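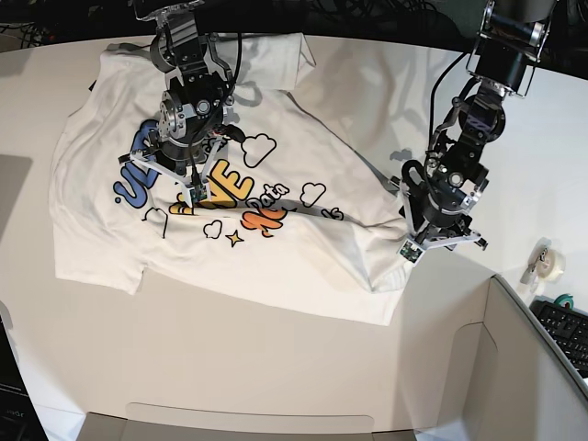

Garment folding station, Minside workshop: left gripper holding the edge of a printed T-shirt, right gripper above the lettering.

MINSIDE WORKSHOP SAFETY GROUP
Minutes of the November meeting
Opened at 2:10 p.m. in the upstairs meeting room

Present: Workshop Manager (chair), Controls Engineer, Mechanical Technician, Station Operator, Tornard Safety Representative, Recording Secretary.
Apologies: Purchasing Lead.

1. Minutes of the previous meeting
Approved with one correction. Under item 4, "reset key" should read "enable key."

2. Failure to release at the folding station
The Controls Engineer presented the report on the incident of the previous month. During a run of the Cakomard folding program, the left gripper did not open at the end of a pull. The right arm had already begun its next move. The shirt came under tension between the two arms and the left wrist motor went into overload.

The Station Operator pressed the stop button and both arms halted. The left gripper remained closed for a further 39 seconds, until power to the arm was removed. The shirt was torn at the side seam. There was no injury.

The log shows that the open command was sent and acknowledged. The gripper reported no position error, and the program therefore continued. The station had completed 1225 cycles since its last service.

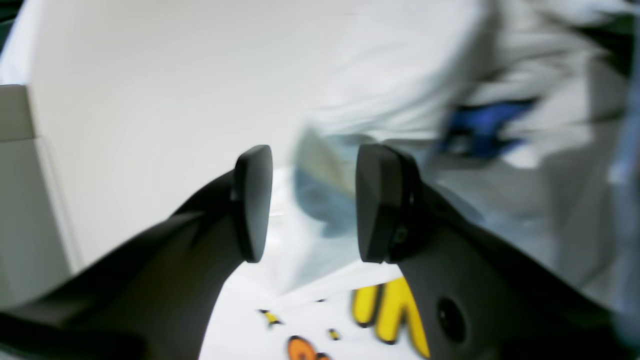 UDDIN

The Mechanical Technician reported on the inspection of the left gripper. The finger linkage was stiff near the closed end of its travel, and one mounting screw had backed out far enough to rub against the housing. On the bench the fault was repeated in 13 trials out of 29. After the screw was refitted with thread lock and the linkage cleaned, a second set of 29 trials showed no fault.

The Safety Representative noted that the repair deals with the sticking only. The program still accepts an acknowledged command as proof that the gripper is open – a different cause of sticking would have the same result. The Controls Engineer agreed and proposed that the right arm wait for a measured finger position before moving. This will add time to each fold. The group accepted the delay.

Resolved: The station is to run at reduced speed, with an operator at the stop button, until the position check has been installed and tested.

3. Conduct after a stop
The Station Operator stated that the written procedure did not say whether the cloth could be pulled free by hand while the gripper was closed under power. The chair confirmed that it may not. Power to the arm must be removed first, and the arm supported, as it can drop when the motors are off.

4. Items on the station table
The Safety Representative asked that the tabletop be kept for the garment alone during a run. A tape dispenser, a roll of tape, a keyboard and a cardboard box were named. The Station Operator asked that the keyboard be allowed to stay within reach and the group discussed a side shelf. No decision was made on the shelf. The other items are to be moved.

The cables behind the table are to be bundled and tied back.

5. Actions
Controls Engineer: install the finger position check and report test results.
Mechanical Technician: inspect the right gripper for the same fault; add the linkage to the service sheet.
Workshop Manager: revise the stop procedure and post it at the station.
Station Operator: clear the table; obtain a price for a side shelf.

6. Other business
The Tornard annual inspection form is due before the next meeting. The Recording Secretary will send out the blank copy.

The meeting closed at 3:05 p.m.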